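Call for participants: reviewers for a good-practice code on household robot testing

Ondasard is looking for 22 people to pull apart a draft code of practice before anyone is silly enough to adopt it. The code covers how household robot arms are tested in simulation and how the results get reported. We wrote most of it and we don't entirely trust it, so we'd like it read by people with no stake in it being right.

Paid work, mostly from home, starting in July.

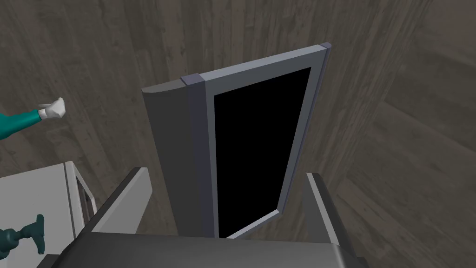
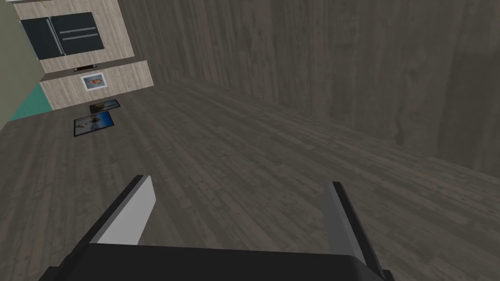
Rendered rooms, both of them, with the gripper in the foreground.

Why we're doing this

Our sector has a reporting problem. A supplier comes in with a slide saying the arm completed 1000 trials and the room nods. What counted as a trial? Who decided when one was over? Was a door that opened halfway a success, a failure or quietly thrown out? We have asked those questions in a fair few meetings and been told the answers are in an appendix. Sometimes there is an appendix.

The existing paperwork doesn't help much. Plenty of organisations have a set of principles on their website, and you could swap the logos around without anyone noticing. "We are committed to safe and responsible automation" is a lovely sentence. It has never stopped an arm from being driven into a cupboard.

We are also wary of simulation being treated as a stand-in for a kitchen. It's cheap, it's repeatable and it has caught real faults for us. It will also let you run the same tidy room until the numbers behave. The draft code tries to set limits on what can be claimed from simulated work, and our own engineers are still arguing over whether those limits are too soft. Two of the clauses contradict each other. We know about one pair; there may be more.

What you would be doing

You'd read the draft (45 pages, plus a glossary that needs a decent haircut) and then work through a set of recorded simulated trials using Stilus, our annotation tool. For each trial you apply the code as written and record the result it gives you. Where the wording lets you reach two different results, write down both. Those are the entries we care about most.

The clauses under review deal with:

Start and stop conditions for a trial, including who may call an early stop
Contact with doors, frames and other fixed or hinged items
Loose objects on the floor or on ledges, and whether they must be declared in the room setup
Reporting of discarded runs
Tilted, partial or obstructed camera views, and when a reviewer is entitled to mark a trial "cannot judge"
Changes made to a room between one batch and the next
Wording that may and may not appear in marketing material

The last one has already caused a blue. Our commercial team would like it removed, and you are welcome to tell us whether they have a point.

Reviewers work alone for the first stage. We don't want you comparing notes until the results are in, as the whole exercise is meant to show how often sensible people disagree when handed the same rule. In the second stage you'll join small online sessions to go over the clauses that produced the most disagreement. These run at 6 pm so people with day jobs can get to them.

Who we're after

You do not need a robotics background. Roughly half the group should have none, and we'll balance the intake to get there. We'd especially like to hear from people who have spent time around rules that other people have to follow: electricians, building inspectors, nurses, aged care workers, lab technicians, anyone who has audited a warehouse and been lied to politely.

If you do work in automation, good, but tell us who for. Working for a supplier doesn't rule you out. Working for one and leaving it off the form does.

You will need:

A computer that can play video smoothly and a reliable internet connection
Comfort with reading dense English and saying when it makes no sense
Enough patience to watch an arm do very little for quite a while
No current contract with Ondasard or with the Siltitz test programme, which supplied part of the trial set

We have adjustments available for reviewers who use screen magnification or captions. Judging the trials does rely on seeing them, though there is a separate text-only strand for people who would prefer to work on the wording alone.

Hours and pay

Stage one is 80 hours, spread however suits you across the review period. Stage two is shorter and optional. Both are paid at the same hourly rate, set out in the agreement we send with the offer, and superannuation is on top where it applies. You are paid for the hours you do, including hours spent concluding that a clause is unworkable. There is no bonus for finishing early — we've seen what that does to trial counts.

What happens to your comments

Every comment gets a written response in the published record, with your name on it or without, as you choose. If we reject a suggestion we have to say why in plain language. We can't promise the final code will be any good, or that anybody outside Ondasard will take it up. Voluntary codes have a patchy history and this one has no teeth beyond the contracts it gets written into. The Ông working group has agreed to look at the finished text, and looking is all they have agreed to.

Stage one data will be released alongside the code, including the disagreement rates. If those rates are embarrassing, they go out anyway.

How to apply

Use the form on the Ondasard careers page and pick "Code review" from the list. Skip the cover letter. Send us one page on a rule, standard or procedure you've had to work under that looked fine on paper and failed in use, and explain where it went wrong. We'd sooner read about a badly written ladder policy than your passion for innovation.

Shortlisted applicants will be asked to mark a small set of trials in Stilus, which takes an hour and is paid whether or not you get the role. Applications close at 5 pm on the last working day of the month before the review starts.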